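Trip log and support thread: Faltier dive computer won't sync, logbook stuck
Ticket opened May 30, 2019
Status: Solved

Hi team, Agnese Kairys here. I've just come home from a week of diving and my Faltier wrist computer won't hand over the last three days of dives. I've pasted in my running notes, sorry in advance for the length, I tend to type the way I talk!

What I've got: Faltier on the current firmware, the Etness logbook app on my phone, and a laptop as backup. The first four days came across every evening at the hotel with no dramas. Bluetooth on, press and hold, cup of tea, done. After day four the app started saying "device busy" and gave up.

What I tried at the hotel, in order:
Restarted the phone. Same message.
Forgot the device and paired it again. It paired happily, then sat on "fetching dive 1 of 3" until the screen went to sleep.
Stood out on the balcony in case the hotel wifi was getting in the way (it wasn't, but the view was worth the trip).
Let the computer run right down and charged it overnight. No change, although the clock came back an hour out, so I had to fix that before the morning boat.

The dives themselves are all there on the wrist unit. I can scroll through depth and time and it all looks right, so I don't think the memory's crook. I just can't get them off it.
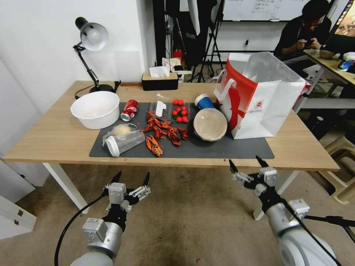
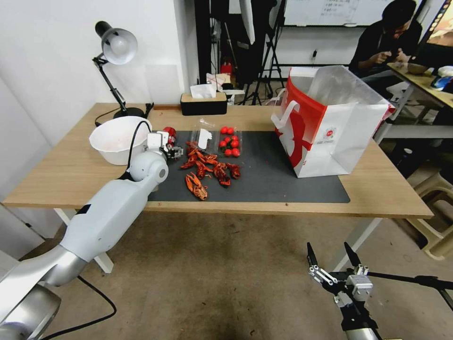
Back home now, so I dug out the USB cradle and tried the laptop. The desktop version of Etness sees the Faltier straight away, shows the battery, shows the firmware, then throws error 499 when I click Download. I cleaned the contacts with a cotton bud and a drop of vinegar, rinsed it, dried it, had another go. Error 499 again. Different cable, same. My brother-in-law's laptop, same!

One thing that might matter: on day four I switched from air to nitrox, and I named the gas mix on the boat. I called it "Czerwiński 32" after the wreck we were diving that morning. Would a funny letter in a gas name upset anything? It displays fine on the wrist.

Please don't tell me to factory reset it until I've got those dives off. The last one is the night dive with the turtle and I'd be gutted to lose it.

Reply from Venkatesh Chowdary, Etness support
Hi Agnese, thanks for the detailed notes. Your hunch about the gas name is a good one. The app can trip over accented characters when it reads a custom mix. On the wrist unit, go to Settings, Gases, Edit, and rename the mix using plain letters only. Then connect by cradle and choose Download New Dives. Please don't reset anything. If 499 comes back, send us the log file from the Help menu.

Agnese again
Well, halfway there! Renamed it to EAN32 and the first of the three came down in seconds. The second stopped with the same 499. I've attached the log. It's only 230 lines so hopefully it's not too painful to read.

Reply from Venkatesh Chowdary
Got it, thank you. The old name is still stored inside the two later dives. I've put a link to the beta in your account, which skips the name field and brings in the rest. You can type the gas name back in afterwards.

Agnese, last one
All three are in, turtle included! The profile for the night dive has a little flat spot where we all stopped to watch him. The times are an hour out on the last day, which is my own doing with the clock, and I've corrected those by hand. Happy for you to close this one. We're booked again for January and I'll be sticking to plain letters.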